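Gistar 2 workshop build files released with matching simulation model
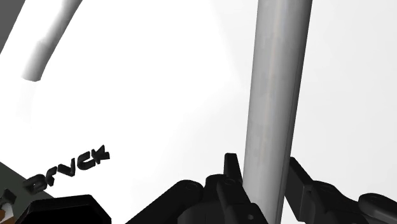 30th December — Mekonnen, the shared workshop behind the Gistar home manipulator project, has released the second version of its build files. The package covers the arm, the two-finger gripper, the control software and a simulation model that loads the same joint limits and finger geometry as the hardware. All files are available to members and the public at no charge.

Gistar is a bench-mounted arm intended for construction at home or in a shared workshop with ordinary hand tools, a drill press and a mid-size 3D printer. The complete build uses 273 parts, fasteners included. Of these, 26 are printed. The remainder are stock bearings, aluminium sections, motors and wiring that can be bought over the counter or by mail.

The main mechanical change is in the gripper. Version one drove both fingers from a single central screw, and wear in the nut produced uneven closing after extended use. Version two replaces the screw with a linkage on each side, driven through a common gear pair. The linkages keep the fingers in step through the full stroke. Finger pads are now a separate printed item and can be changed without dismantling the knuckles.

Closing force is set in software. The default is deliberately low, and builders are advised to leave it there until the wrist has been calibrated. The calibration routine takes one pass through the joint range and writes its offsets to a plain text file, which should be backed up before any firmware update.

The simulation model was prepared in Isell, the open scene tool already used by several members for enclosure design. It allows a builder to test reach, approach angle and finger clearance before cutting metal. Sample scenes are supplied with upright bars, tubes and raised lettering on a plain surface. Lighting and surface finish can be altered from a settings file, so that a vision routine may be checked against glare and pale backgrounds as well as against a tidy bench.

In bench trials the revised gripper completed 1,000 open and close cycles without adjustment. The workshop notes that this figure was obtained with no load. A loaded trial, using bar stock of several diameters, is scheduled for February, and the results will be added to the project log whether or not they are favourable.

Motor drivers are supplied to the reference build by Trulteck. The driver board is a standard catalogue item — any board with the same connector layout and current rating may be substituted, though the supplied configuration file will need editing. A substitution table is included in the wiring folder.

Owners of a version one arm can convert it by replacing the wrist plate and everything forward of it. The base, shoulder and elbow are unchanged. The conversion instructions are a separate document and assume that the original cable loom is in good order. Looms with the older crimped plugs should be remade first.

Known issues at release are a slow start-up when two cameras are connected, and a labelling error on drawing sheet 201, where the left and right linkage arms are transposed. A corrected sheet will be issued with the next revision.

Questions on the build should be posted to the project board under the version two heading.

Shares: 26
Comments: 3

Related items
Gistar wrist plate: drilling template and tolerances
Setting up Isell on an older laptop
Trulteck driver boards: configuration notes
Remaking the version one cable loom
Mekonnen workshop bench booking changes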